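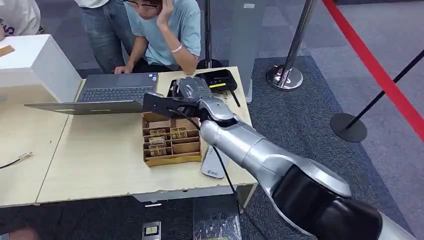
*Laptop open on the desk, Zunik office.*

# Zunik Skateboards: Spring production meeting

April 24, 2018, upstairs

**Present:** Ghizlane Radwan (chair), Mimoza Berisha (art), Blagoje Spahić (wood and shipping), Gorazd Radonjić (team)

**Joined late by phone:** Vesela Karagiannis (shops)

**Minutes:** Mimoza, under protest, having taken them last time as well

## Previous minutes

Approved with one correction. Blagoje did not "storm out" during the wheel discussion. He went to move his van. The minutes now say that he left to move his van, loudly.

## 1. The Llanos deck

Mimoza showed the final art for Gorazd's pro model: the drained pool at Llanos with a heron standing in the deep end. Everyone likes the heron. Gorazd likes the heron but asked whether it could look "less disappointed." Mimoza said that is what a heron's face does. Ghizlane asked to see it next to the old version, and it was agreed that the old heron looked worse, like it had been told something at the doctor's.

The heron stays as drawn.

Color count was the real problem. The art uses more inks than we priced for. Gorine will screen three colors at the rate they quoted us and anything past that goes up by the screen. Mimoza can lose the second blue by letting the wood grain show through the pool tile, and thinks it might look better that way. She would like it recorded that she thought of this before being asked about money.

Blagoje pointed out that if bare wood is part of the drawing, we can't let the press send us whatever veneer is on top of the pile. Last year's bottom plies came in pink, green, and a brown that Gorazd called "cafeteria." Natural maple only for this one, to be written on the order in large letters.

**Agreed:** Three colors, natural bottom veneer, heron unchanged.

**Action:** Mimoza to send separated files to Gorine by Friday. Blagoje to call the press about veneer and get the answer in an email this time.

## 2. Name placement

Gorazd's name currently runs up the tail, where it will be gone after an afternoon of anybody using the board for its purpose. He asked to have it between the trucks. Mimoza said the pool is between the trucks. Gorazd said the pool could move. Mimoza said nothing for a while.

Ghizlane suggested putting the name in the pool, as lettering on the tile, the way depth markers are painted. This was accepted quickly by both sides, in the manner of people who wanted lunch.

Spelling was checked. The accent goes on the last letter of Radonjić and is not optional. On his guest board it ended up as an apostrophe and his mother noticed.

## 3. Wood and shapes

Blagoje reported on the samples from the Mulham press. Concave is good, nose and tail are the same length on purpose now, and the glue no longer smells of fish. He has been riding one to the post office and back, which he considers a test. Gorazd has been riding another one down the double set behind the library, which the rest of us consider a test. Both boards are still boards.

There was a long talk about widths. Gorazd wants the pro model at the width he skates. Vesela, who had joined by this point and was walking somewhere windy, said shops ask for wider every season and she can't sell them a principle. Gorazd said it was his name on it. Vesela said it would also be his name on the ones in our stairwell.

We will press two widths. Gorazd's goes first in the catalog and he gets to pick the photo.

Run size: Ghizlane wants to stay small. The last run was nearly 100 decks and the tail end of it took until after the holidays to clear, helped along by people's cousins. After some arithmetic on the back of a grip tape sheet, the decision was to order the same again split across both widths, with Vesela to say how the split should go once she has talked to shops.

**Action:** Vesela to collect preorders. Blagoje to hold a slot at Mulham without paying for it, if this can be done with charm.

## 4. Shops

Vesela's report, as heard through wind:

- The shop by the bus station will take the pro model but wants it on consignment. General groaning. Vesela says they do pay, just in the order that suits them.
- The mall shop wants completes. We don't make completes. Vesela has explained this and will explain it again.
- The shop in the old bakery has reordered the plain logo deck, the one with no art on it at all. Mimoza asked that this item be kept short.
- Someone has been selling shirts with our logo upside down. Ghizlane asked if we could tell whether it was on purpose. Gorazd said he bought one.

No action on the shirts for now. Gorazd to bring his in so that Mimoza can be angry at it in person.

## 5. Team

Gorazd reported that the van trip is still on for June if the van is. Blagoje said the van is fine. Gorazd asked about the noise. Blagoje said the noise is fine.

The video is at 12 minutes and needs to be shorter. Gorazd's edit opens with a long shot of a parking lot at dawn, set to piano. Opinions were split. Ghizlane felt it was brave. Vesela asked when the skating starts. Gorazd will try a version in which it starts sooner and will keep the piano "for the credits, or for myself."

Music rights were raised and the room got quiet. The two songs everybody loves are not ours to use. Blagoje's nephew has a band. We have heard the band. Ghizlane will write to the people who own the songs, politely, and Blagoje will not promise his nephew anything in the meantime.

**Action:** Gorazd to bring a shorter cut. Ghizlane to write about the songs.

## 6. Launch night

The premiere and the deck release should fall on the same evening, before the van leaves. Places suggested:

- **The old bakery shop.** Free, friendly, room for the crowd if the crowd is thin.
- **Llanos itself.** Right for the board, and Gorazd is keen to project onto the shallow end wall. No power, and we would need to ask the parks office, who know us.
- **Our office.** Ghizlane said no before the sentence was finished.

Bakery shop preferred. Vesela to ask whether we can push the racks back and hang a sheet. Mimoza wants the original heron drawing up on the wall and offered to make a few hand-pulled prints of it. Everyone said yes at once, and then it came up that she would be doing the work, and everyone said yes again.

Drinks were discussed at greater length than the video.

## 7. Stickers

Out of stickers. Blagoje admits to having put a great many on the van. More to be ordered in the small size, and the box is to be kept by Mimoza.

## 8. Any other business

Ghizlane asked that people stop waxing the front step. Gorazd said it grinds badly otherwise. Ghizlane said the mail carrier had raised it with her, from a seated position.

Blagoje asked again about wheels. Postponed again. He stayed in the room.

**Next meeting:** once the Gorine proofs are back, same place. Minutes: Gorazd, who has been told.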